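Workshop notebook – open day, switch cabinet demo
2025-11-10

Writing this up while the coffee's still working. Dindo Calimlim asked for notes from anyone who stood near the cabinet for more than five minutes, and I was there most of the morning, so these are mine. Add yours underneath, please, and don't fix my spelling.

We had 60 visitors booked and a few more wandered over from the Plasero stand. Groups of 8, which was the right call. Back in April we let everybody crowd in at once and the people at the back saw nothing but jackets. Muchen Xu did the talking for the first two groups and then her voice gave out, so I took over (badly at first, better by lunch).

The routine was the same one we've been practising: arm comes in low on the right-hand door, goes for the black selector at the bottom, turns it, backs off. Xuelian Song ran the console. I kept telling people to watch the lamps as well as the gripper and of course they all watched the gripper.

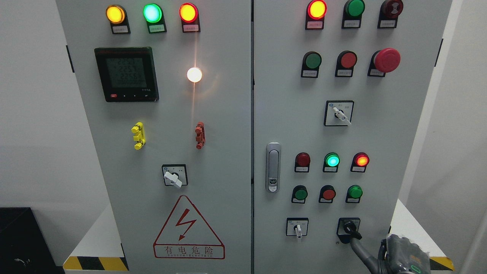

What people asked

Mostly good questions! A fellow from Minent, an electrician by trade, wanted to know how the arm tells a selector from a pushbutton when everything's about the same size and painted the same cheerful colours. Tianyou Xia gave him the long answer, with a drawing on the back of a program. I've taped the drawing inside the cover of this book because it's better than the one in our manual.

Two kids asked if they could press the mushroom button. I said no. Their dad asked too, and I said no again.

Somebody from Peng asked why the cabinet has real labels and a proper danger sign on it if it's only for demos. My answer was that we want the clutter. A bare door with one switch is easy, and we've had that working for ages. Two doors full of lamps and knobs, with one very bright white lamp next to the power meter throwing glare down the paint, is a lot closer to what a customer has in the switch room.
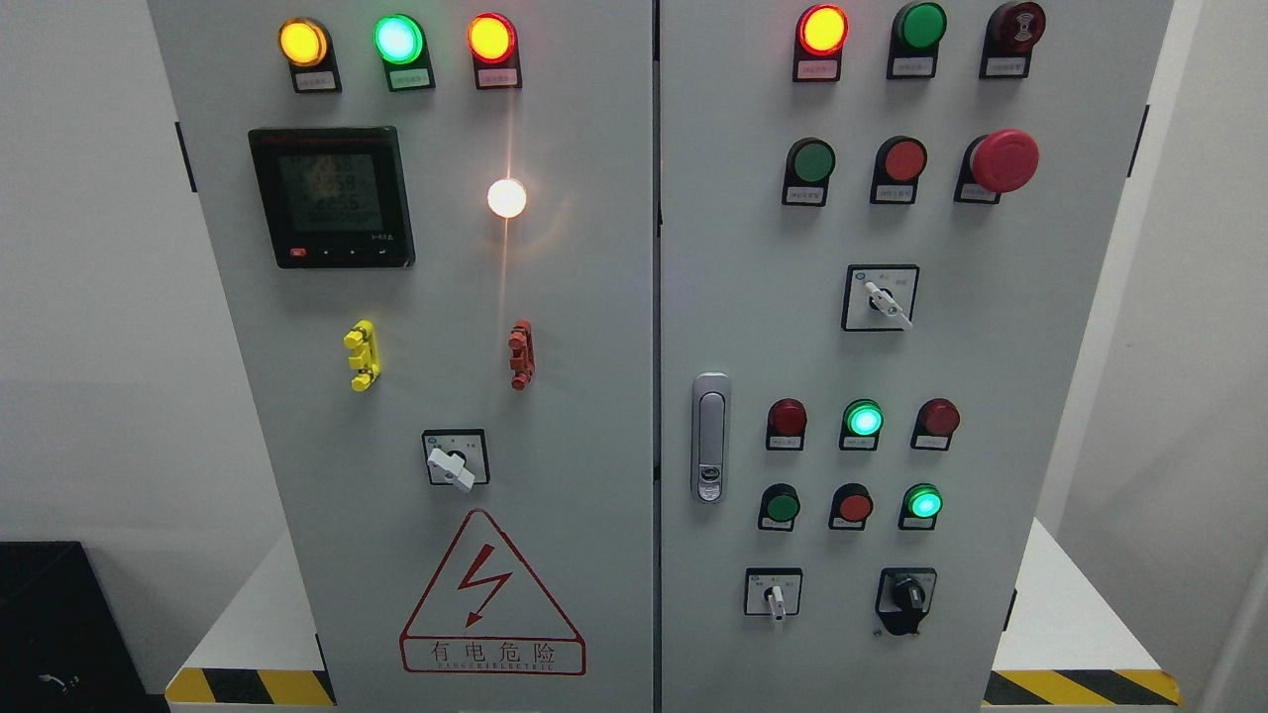
I also got asked about repeatability and quoted the 1,123 turns from the long bench run, then had to admit that was with the old fingertips. Haoran – can you put the new number on a card for next time? I felt a bit silly.

Things to sort out before the Arosell visit:

Glare. Xuelian thinks the white lamp is washing out the camera on that side of the door. I'd like to try a bit of matte film before we start messing with exposure again.

Cable. The thick grey one on the arm side hangs in a big curve and I don't love how near it gets to the selector. Dindo has clips somewhere.

Speaking spot. Stand left of the cabinet, behind the tape line on the floor. Stand on the right and you block the one switch they came to see, as I found out with group three.

Labels. The small plates are in Chinese and too tiny to read from where visitors stand, so let's print a big sheet in English and stick it on an easel. I was asked what the dark red thing at the top right was at least 4 times (it's the buzzer).
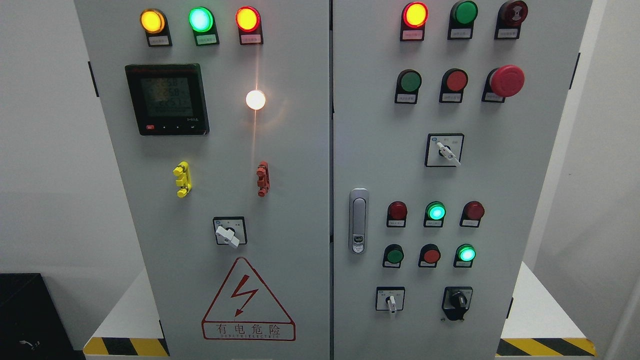
Book 4, page 60

Carrying on from the last page. Haoran Song's view is that we should show a miss on purpose next time, so visitors see the arm stop and try again. I'm half convinced. Muchen hates the idea and says we'll get enough misses without scheduling any. Leaving it for Dindo to decide.

Console laptop is back on its shelf, the sign-in sheets are in the blue folder, and I still have Tianyou's good marker in my pocket.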